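Table setters / tableware stylists wanted, 2 spots, Grurside

Cundis is looking for 2 people to help us set and reset small dishes for the Caruso tableware range. Part time, mornings to start, more hours in December when it gets busy. Must be on your feet, must be tidy, must not mind doing the same table again and again.

What you'd be doing: unpacking, wiping, sorting by shape, laying out, stacking, packing back up. Mostly little black dishes, square ones and teardrop ones. They show every fingerprint so clean hands please, gloves provided.
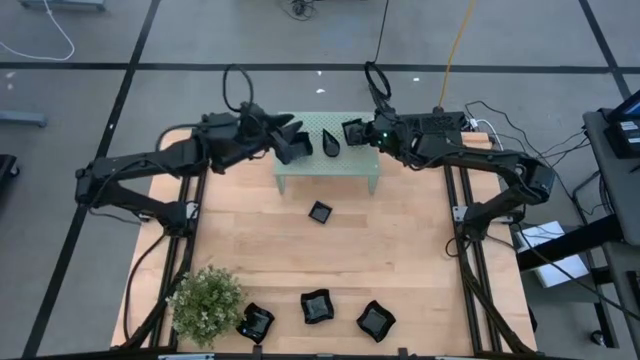
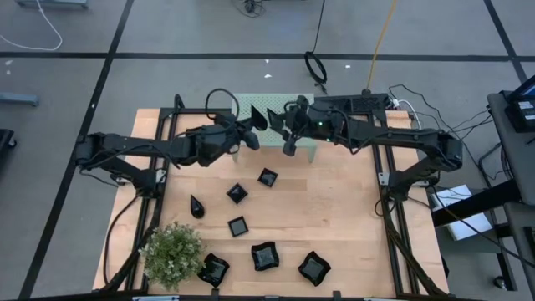
Black dishes on the butcher-block table, pale green stand at the far end.

Up to 3000 pieces go through the Odex stockroom in a busy month, so speed matters, but chips matter more. We'd rather you took an extra minute over a box. Styling experience nice, not needed. Restaurant or catering work is fine, so is gift wrapping, so is a big family. An eye for spacing is the main thing, we can teach the rest in a mornning.

Pay is $800 for the first 2 weeks, then we talk about a regular rate. Lunch included. Parking behind the building, bus stops out front.

To apply: short note, a phone number, hours you can do. No resume needed but send one if you have it. A snap of a table you've set would be great, any table, doesnt have to be fancy. Drop it at the Cundis front desk in Grurside before 4 pm or use the form on this page. We will call everybody back, give us a few days.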